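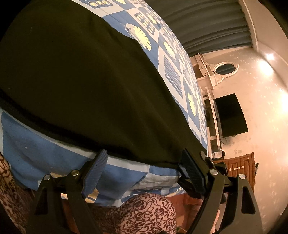 Zurkano 3, reviewed after a month of evenings

I bought Zurkano in March because I wanted cartoon outlines on my 3D models without painting every line by hand. It cost me 72 euros and the download came from Butura's own shop. The ink lines are lovely - wobbly in a good way, and they hold together when the model turns. 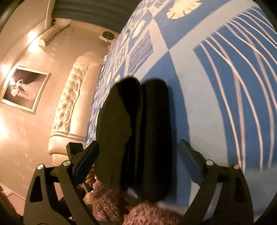
Rendering is slower than I'd like, mind you. My test film, a walk through the old streets of Toledo, came to 1040 frames and took almost three nights! The watercolour setting also flickers on anything small, so I've gone back to Drurnatari for leaves and grass. I'm keeping it for the outlines, and I do hope the next update sorts the flicker.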